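I have now read Drarero's suturing guideline, all 88 pages of it, plus the appendix that tells you how to read the other appendices. This took me most of January and a quantity of coffee I would not report to a doctor.

For anyone who wandered in from the bread posts: my day job is at Cozma, where we work on getting robot arms to sew up tissue. Drarero writes the rules our tests are supposed to follow. The old rules ran to 11 pages and mostly asked you to be careful. I miss them a little.

Section 4 is the one that matters. It covers thread, and whoever wrote it has clearly been let down by thread before. A loop has to stay where a camera can see it. The needle gets parked in a jaw with the point clear of the tissue before the other arm moves in. Tails get trimmed short. You don't pull on a strand you can't follow from one end to the other, and if you lose track of it, you stop and find it. I have broken that last one more often than I'd like on a blog my boss reads.

Black thread, steel and pale tissue, from the wrist and then from farther off:

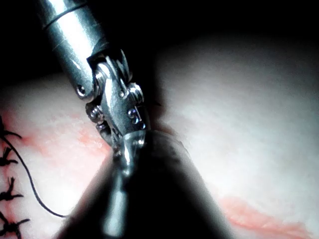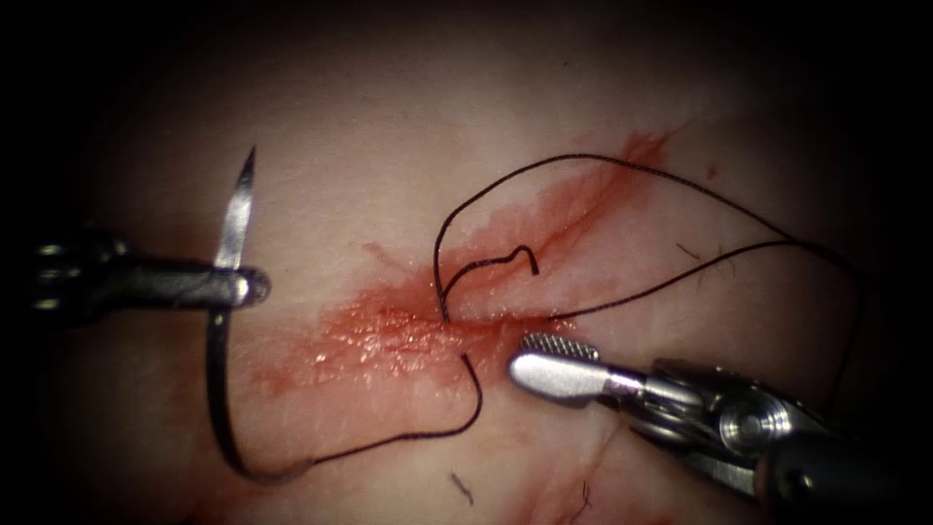 Where I part ways with the guideline is the checklist. There are 42 items to tick before an arm may move, and they are all given the same weight. "Emergency stop tested" sits right next to "operator has confirmed the title of this form." People tick those at the same speed. I've watched myself do it, pen going down the page like a sewing machine, and I couldn't have told you afterward what half of them said.

The team over at Dreltadden pulled out the items that could hurt something and put them on a card taped next to the stop button. The rest stays in a binder. We copied them in the fall and our paperwork got worse and our runs got better, a trade I'd make again - though the auditor saw it differently.

My other gripe is the logging. Stustus, the software we use for it, wants a reason for every pause, picked from a menu of up to 11 choices. None of them is "I wanted to look at it for a second." So I pick "other," and then it asks me to explain other. Looking at it for a second is the best habit I have, and I'd like it to be the easiest box on the screen.

I've sent both complaints in. The comment form has a checklist too.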